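Painting Your Own Doors and Trim: The Questions I Get Most

Posted by Boglárka Antal | Updated Dec 22, 2008 | 17 comments | Email this page

I've been painting doors, trim and the odd wall in our drafty old place in Usside for longer than I care to admit, and the same questions keep landing in my inbox. So I finally put them all on one page! If yours isn't answered, the address is at the bottom. I'm slow, but I do write back.

Do I really have to take the door off its hinges?

No. I used to, every single time, and then one May I hurt my back carrying a solid one down the stairs and I've painted them hanging ever since. Wedge it open with something you don't mind getting paint on and tape over the hinges (or take the pins out one at a time if you're fussy). Taking it down does give you a smoother finish on a paneled door, because you can lay it flat and the paint won't sag. For a plain flat door I can't tell the difference.

What about the knobs?

Take them off. Please. It's two screws on most doors, and taping around a knob takes longer and looks worse. I drop each set in a sandwich bag with the room written on it. My friend Tomoyo Kudo skipped the writing part and spent an evening trying knobs in every door on her landing.

How much sanding is enough?

Less than you think, more than you want to do. If the old paint is sound I go over it with medium paper until the shine is gone, wipe it down with a damp rag, and let it dry while I have lunch. If it's peeling, scrape first. One serious note: if your house is old and you don't know what's under there, get a lead test before you sand anything at all. Our back hall came up positive and we had somebody in to deal with it properly.

Oil or water based?

I've gone over to water based for nearly everything. It doesn't yellow and I can wash the brush in the sink. Ozan Güler, who taught me most of what I know, still swears by oil for front doors and he'll argue about it all through dinner. His front door does look awfully good, so I've stopped arguing.

Why are there brush marks all over mine?

Nine times out of ten you went back over it. Put it on, smooth it out with one long light stroke, and walk away! Once it starts to grab, every extra pass leaves a ridge. A cheap brush will do it too. I've bought five good brushes in my whole life and I still have all but one (it went in the trash with a lid stuck to it, my own fault).

How long before I can close the door?

Leave it open overnight, and longer if it's muggy out. It'll feel dry to your finger way before it's ready to be pressed up against a frame. If yours has already stuck, run a dull knife gently around the seam, and rub a little candle wax on the spot afterward.

Does the door have to match the trim?

It doesn't have to match anything. White trim and a colored door is my favorite, and it's forgiving if you change your mind later. The one thing I'd think about is the edge. When a door opens into a room, the latch edge usually gets that room's color and the hinge edge gets the other side's. Or do the whole thing in one color and be done by supper, like me.

Can I go with a bold color? Will I get sick of it?

Maybe, but it's a quart of paint. I had a mustard bathroom door for a while and got sick of it by Thanksgiving, and it took me one afternoon to put right. I love the warm end of the fan: brick, rust, the brownish reds, a good loud orange on a door. Brown reds look heavy on a tiny chip, so buy the sample pot and paint a big piece of cardboard. Prop it up in the morning and again after dark with the lamps on, and look at it next to your floor too.
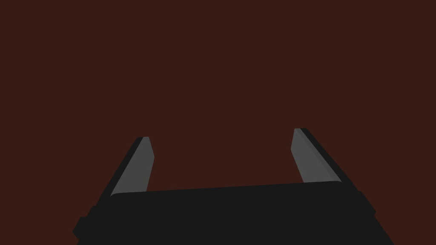
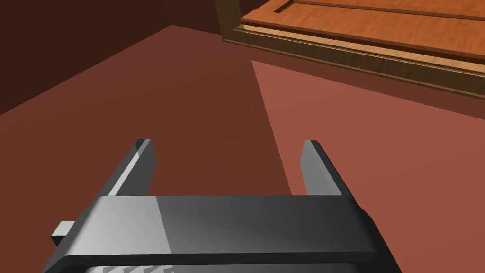
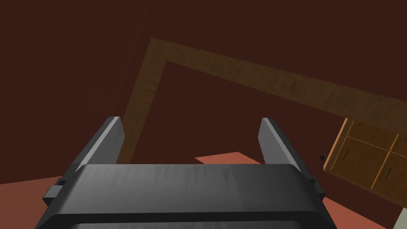
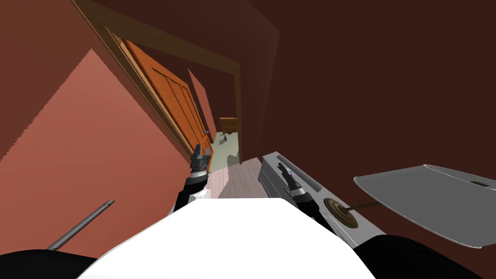

How much paint do I need?

A quart does both sides of an ordinary door twice, with a bit left for touch-ups. If you're going dark over light, ask the store to tint your primer gray. Keep the leftovers in a jar with a tight lid, filled right up, and write the color name on it. You will not remember it. I never have.

Will you come paint mine?

Ha, no. But thank you for asking, Kadir!

Comments (17) | Viewed 2,773 times | Share this page

Related pages
- Getting Old Paint Off Hinges
- Caulking Baseboards Without Losing Your Temper
- Which Brushes I Keep and Why
- Squeaky Stairs, Part Two
- Guest post: Elif Naz Erdem on Wallpapering a Closet

Contact Boglárka | Copyright 2008, all rights reserved | Back to top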